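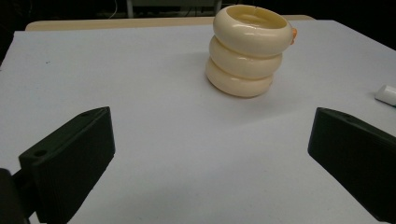 Re: [ukside-walkers] Cups, water and the Darkholm round

From: Roos Van Loon
To: ukside-walkers
Thursday, 21:40

Kobe Van Rooij wrote:

> Hello all,
>
> A few things on the Darkholm round before August. Last year we got
> through nearly 3000 paper cups over the two days and most of them
> went in the bins at Brellia, which the parish wasn't pleased about.
> I'd like people to bring their own this time. Is anyone against?
>
> Also, the tap at the chapel. Zsófia says it was off when she went by
> at Easter. If it's off for good we have no water between the ford
> and Nijs, and that is the long side of the walk.
>
> Last thing, which way round? We've gone clockwise every year I've
> been on the list. Luuk wants to try it the other way so that the
> climb comes early.
>
> Kobe

Kobe, thanks for getting this going. I've put my answers under headings as the last thread got tangled and I lost track of who had agreed to what.

Water

I rang the chapel number on Tuesday. The tap has been turned off at the road while they replace a length of pipe. The man I spoke to thought it would be back by the end of July but wouldn't promise. I'd plan as if it will be off.

Without the chapel it is six miles from the ford to Nijs, and there is no shade after the second gate. Mircea has offered to leave water at the second gate on both mornings. He can get the van up the track if it hasn't rained much. If it has, he would have to stop at the cattle grid and we would carry the containers up from there, so we'd need two or three people at the grid by nine. I can do the Saturday. Could someone else put their name down for the Sunday?

Please don't fill bottles at the trough below the wall. It looks clean and there's a pipe running into it, but the pipe comes off the top field and there are sheep in there all summer.

Cups

I'm for bringing our own. Any sort will do as long as it has an open top wide enough to pour into from a large container without spilling half of it. The narrow-necked bottles were what held up the queue last time. Something like the cream one with the rounded sides would be fine, and so would an old enamel mug. Write your name on the bottom. I still have four from two years ago that were never claimed, one of them with a good handle.

I'd keep one sleeve of paper cups at the start for anyone who forgets, and none at the other stops.

Which way round

I walked it anticlockwise with Zsófia in the spring to see how it went. My notes, in walking order:

1. Ukside car park to the old mill. Easy and flat. The new stile is stiff and the step is high for shorter people. There's a gate thirty yards further along that opens.
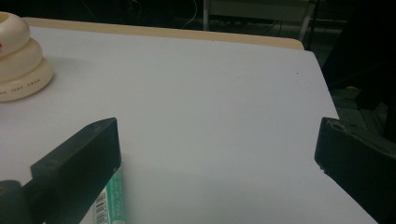 2. Old mill to Nijs. Road for the first part, then the field path. The farm has moved the signpost and it now points into the yard. Keep left of the barn. They were friendly about it but they do get a lot of people walking in on them.

3. Nijs to the second gate. The climb is steadier this way and we both found it easier on the knees. It took us longer than I had expected, mainly as the bracken hasn't been cut.

4. Second gate to the ford. All downhill. The last stretch is loose stone and I wouldn't want to do it tired in poor light, so I'd set a latest time for leaving the gate. I suggest four o'clock.

5. Ford back to Ukside. No change from what everyone knows.

So I'm with Luuk, with the four o'clock rule. The one drawback is that the ford comes near the end, and if it's high the way back by the footbridge is long.

Maps

Two people asked me off the list about the path behind the mill. It's shown on the 1971 sheet but not on the one most of us carry. The line on the older map is right. I've checked it against the walls. If you use the printed route cards, the spot height by the cairn should read 1302 feet. The cards from last year have two of the figures swapped round, and I'll correct that before they are printed again.
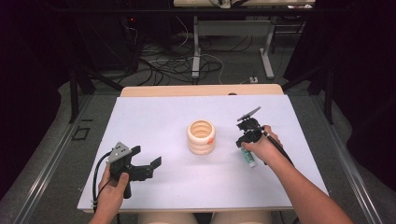
The cream cup, on the white board.

Still to settle

Someone for the Sunday water carry.
Kobe to tell the parish at Brellia that there will be far less in their bins.
Luuk to ask whether the bracken can be cut before we come through.
A yes or no from everybody on going anticlockwise, please, by the end of next week. Reply to the list so Kobe can see it.

Roos

--
ukside-walkers mailing list
To leave the list, send a blank message with the word "leave" as the subject.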